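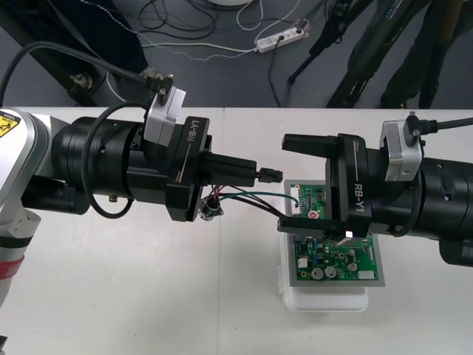 Mervyn Garside had been an inspector of wiring assemblies for most of his working life, and he arrived at the Gornumen open day with a notebook, a loupe and a list of questions. The invitation had described the program as a demonstration of bimanual connector mating. He had underlined the word "mating" and written next to it: to what tolerance?

The visitors were given coffee and a safety briefing. They were to remain on the far side of the table while the arms were powered. They were not to hand anything to the arms. A man from the Unley council asked whether the arms could see him, and was told that they could see the board.

Isauro Alvarado ran the demonstration. He spoke quietly, in complete sentences, and did not wave his hands. The task, he said, was to take a keyed connector on a short harness and seat it in its header on a control board. One arm held the connector and the other steadied the board. A trial was scored as a success if the plug was fully home and the board had not been lifted or dragged. The group had recorded 310 trials since April.

"And the score?" said Garside.

"That depends on the harness," said Alvarado. "With a new harness, it is good. A harness that has been used 3 or more times takes a set. The wires want to go back to where they were."

Garside wrote this down. It agreed with his own experience. At Furnival, where he had trained, the harness bench had a rule that any loom bent twice in the same place was to be laid flat overnight before it was fitted. The rule had been typed on a card and the card had outlasted the bench.

He asked about force. Alvarado said the motion would stop at a set limit, and that the limit was low, as the headers were soldered and would not forgive a sideways load. He asked about lighting. Alvarado said glare from the capacitor cans had been a problem and was now a smaller one. He asked what happened when the plug was presented upside down.

"It stops and waits."

"For what?"

"For me," said Alvarado.

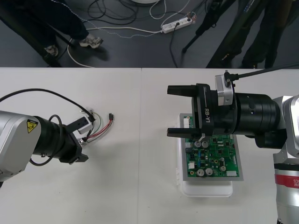 The group from Herik left at the break to catch their bus, and the room became easier to hear in. Garside stayed where he was. He had a page and a half of notes and had stopped adding to them. He was watching the wires.

"When I did this by hand," he said, "the target was 1000 a shift. We had a woman on the line who did 2000, on a smaller plug. She never looked at the header. She looked at the wires, a thumb's length back from the plug."

Alvarado considered this. "Why there?"

"She said the plug only tells you where it is. The wires tell you where it's about to go."

Alvarado took a pen from his shirt pocket and asked him to repeat it. Then he asked how long a thumb's length was, in her case, and whether she had held the harness from above or from the side.

Garside put the loupe away. He held out his left hand, closed the finger and thumb on nothing, and turned the wrist a few degrees toward the window.

"From the side," he said. "But she was left-handed. You'd have to allow for that."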